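Painting a mural on an outside wall: tips from the shed

Most of the trouble with outdoor murals comes from the wall and the weather. The painting itself is the easy part. What follows is what I've learned from doing garage walls, fences, a scout hall and the long side of a feed store, all in ordinary exterior acrylic.

Looking at the wall

Walk the wall in the morning and again late in the afternoon. Low sun shows up bulges, patched cracks and old render joins that vanish at midday. Mark them with chalk. A face or a straight horizon that runs over a bulge will look wrong from the footpath, and it's easier to shift the design than to grind the wall back.

Tape a square of clear plastic to the wall, sealed on all four sides, and leave it overnight. If there's moisture on the wall side of the plastic in the morning, find out where the water is getting in before you buy any paint. Leaking gutters and garden beds built up against the brickwork are the usual causes.

New render has to cure. Ask whoever mixed it how long, and don't let a client talk you into going early. I did once, on the Ekmont Street garages, and had white bloom coming through the dark blue by May.

Washing and priming

Scrub with sugar soap and a stiff brush, then rinse from the top down. A pressure washer is fine on sound concrete, but keep it well back from old mortar. Kill any mould first and let it dry out, or it'll come back through the primer.

Rub your palm over the dry wall. If it comes away chalky, you need a binding primer. Tint the primer towards the main colour of the background. Grey under a sky saves a full coat, and a warm tan under foliage lets you leave gaps between the leaves without white showing through.

Getting the drawing up

Projectors only work after dark, and only where you can stand far enough back without being on a road. For anything else I use one of these:

Grid. Snap chalk lines across the wall and rule the same squares on your sketch. Use blue chalk, as the red stains.

Doodle grid. Cover the wall in loose marks, letters and squiggles, photograph it, and lay your sketch over the photo on a tablet. You then find your place from the nearest squiggle. It looks terrible for a day and the neighbours will comment.

Pounce pattern. Best for lettering and repeats. Prick holes along the lines on brown paper and pat chalk dust through with a sock. Birger Hedlund, who taught me signwriting, kept his patterns rolled in drainpipe offcuts with the job name on the cap, and I do the same now.

Step back to the far kerb every half hour. Proportions that seem right at arm's length drift badly, usually wider towards the top.

Buying and mixing paint

Work out the area, take off the doors and windows, and go by the spread rate on the tin for rough surfaces. Bagged brick and split block drink far more than the label says. On the feed store I budgeted $2790 for paint and primer and spent all of it, mainly on the block.

Mix more of each background colour than you think you'll need. Box it, meaning pour all the tins of one colour into a big bucket, stir, and pour it back. Two tins with the same number on the lid can still dry differently, and it shows in a flat sky.

Dab each mix on its lid and let it dry before you commit. Acrylic dries darker. Write the recipe on the lid as well, in pencil, because marker bleeds through the next dab.

Bright reds, pinks and yellows fade first. On a north-facing wall I keep them for small areas that can be touched up.

Glossy things and see-through things

Shine is mostly a matter of placing one light streak and leaving it alone. When I had a row of puddle-jumping kids to paint along the bottom of a preschool wall, I studied real footwear for it.
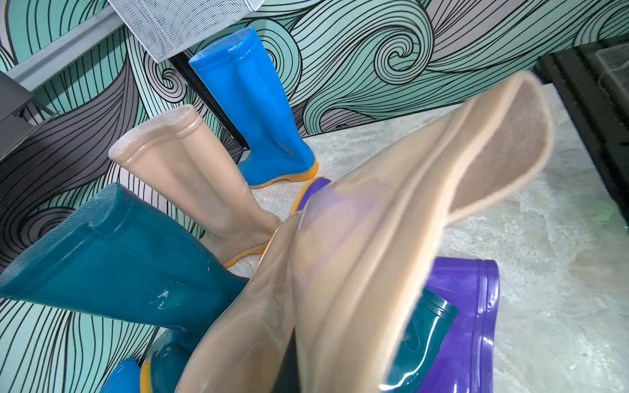 Gumboots on a wall need fewer colours than people expect. A solid one takes a base, a shadow and a highlight. The translucent kind takes a bit more thought: on the beige boot the purple and teal of the boots behind come through only faintly, and there's a glossy highlight along the side. Mix the colour behind with plenty of the beige, keep its edges soft, let it dry, and put the highlight on last with a fairly dry brush. The tall blue boot is simpler, with a seam down the front that gives you a line to hang the shading on and an orange-yellow sole to set it off.

Ladders, brushes and finishing up

Use planks and trestles wherever the ground allows. You'll paint better when you can move sideways without climbing down. Tie your brush to your wrist if there's a footpath below.

Wrap brushes in a damp rag and a bread bag over lunch. Wash them in cool water, as hot water sets acrylic in the ferrule. Elibariki Makori, who shares my shed, hangs his bristles-down from a wire, and they last years longer than mine used to standing in a jar.

For the clear coat, do a test patch low down in a corner – some of them go milky over dark colours. Roll it on in two thin coats, keep a wet edge, and stop well before the evening dew. Leave the client a small labelled jar of each colour for repairs.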